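Growing in Small Spaces – Week 4 handout
Sowing, thinning and potting on

Right, seeds at last. Last week was compost and I know some of you found it a bit dry (sorry), but it does matter for what comes next, so keep those notes handy.

Start with lettuce. I grow it in module trays on the windowsill from January, and I sow far too much every single year. Two or three seeds to a cell is plenty. They want light, so barely cover them – a dusting of vermiculite will do – and keep them cool. Lettuce sulks in a hot room. If your tray is above a radiator, move it before you blame the seed packet!

Tomatoes are the other way round. They like it warm, and they'll sit there doing nothing at all if the compost is cold. Milagros Chambi asked whether a heated propagator is worth buying. For tomatoes, chillies and aubergines I'd say yes, a small one. For anything else, spend the money on better compost.

Thinning. Everyone hates it, me included, but two seedlings in one cell give you two weedy plants. Snip the weaker one off at soil level with nail scissors. Don't pull it, you'll disturb the roots of the one you're keeping. 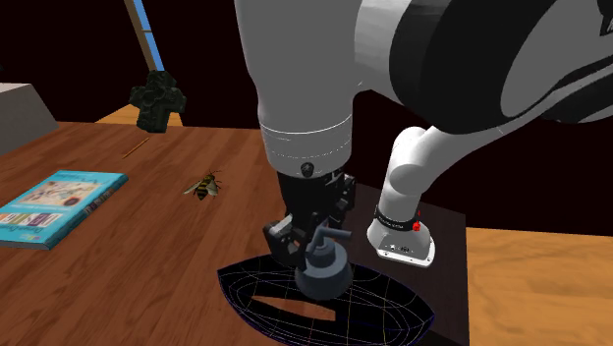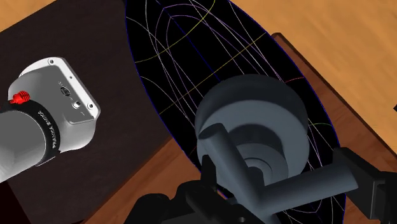 Potting on comes when you can see roots at the bottom of the cell. Hold the seedling by a leaf, never the stem. A torn leaf will grow back in a fashion, a crushed stem won't. Tomatoes can go in deep, right up to the first pair of leaves, and they'll root along the buried bit. Lettuce can't, so keep the crown level with the surface or it rots.

Watering: from below if you can manage it. Stand the tray in an inch of water, wait until the top of the compost darkens, then take it out and let it drain. I've lost whole trays to damping off by being heavy-handed with a can, usually when I was in a hurry before work.

For Wednesday, please bring:
Something sown, even if it hasn't come up
Old labels and a pencil (pen fades)
Your sketch of the space you've got, with north marked on it

Oksana Nechyporuk has spare basil seed if anyone wants some. We'll do hardening off next, then slugs.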